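Plesiritz Neighborhood Map Table: Set-Up Guide
Section 4. Loading the Stistden area and placing the markers

Before you start this section, the map table must be leveled and the printed base sheet must lie flat (see Section 3). The Stistden base sheet covers the district from the Purura river in the south up to Vlad Hill in the north. It comes in one size only, 900 mm wide.

4.1 Load the area file

1. Switch on the control box and wait until the green light stops blinking.
2. On the small screen, choose Areas, then Stistden.
3. Choose the edition. The latest edition is dated 2025-07-15.
4. Press Load. The file contains 1,074 street addresses and needs a few minutes.
5. When the screen shows Ready, press Save.

Note: If you had an older edition on the control box, your own place notes are kept. The old street names are replaced.

Caution: Do not switch off the control box during loading. If this happens, repeat the steps from the beginning.

4.2 Match the sheet to the file

1. Put the first marker on the printed cross at Purura Bridge. Press Set.
2. Put the second marker on the cross at the Vlad Hill water tower. Press Set.
3. Move one marker slowly along Station Road and read the street names on the screen. They must agree with the sheet.
4. If the names come too early or too late, press Clear and do steps 1 and 2 again.

Note: The old market quarter has very narrow lanes. A small error of matching is first noticed there, so please check this part with patience.

4.3 Set the place markers

The set has 18 markers. Each marker can call up one story, for example the history of the tram depot or the opening hours of the public library. The text of one story can have up to 2,000 characters.

1. Choose Stories, then New.
2. Put the marker on the place it belongs to.
3. Type or import the text and press Link.
4. Lift the marker and put it back. The story must open again.

Caution: Keep the markers away from strong magnets.

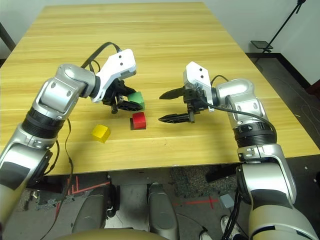
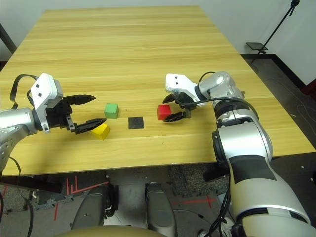 4.4 Choose the marker colors

Stistden has four quarters, and it helps the visitors when each quarter has its own marker color. The colored caps are pressed on by hand and can be changed at any time. The river quarter is printed in a pale sand tone, close to the light wood of the table in both pictures, so choose a strong color there. A green like the cube in the first picture is easy to find on such a ground. Yellow, as on the cube in the second one, is better kept for the darker printed streets below Vlad Hill. Write the chosen colors on the card inside the lid before you continue with Section 5.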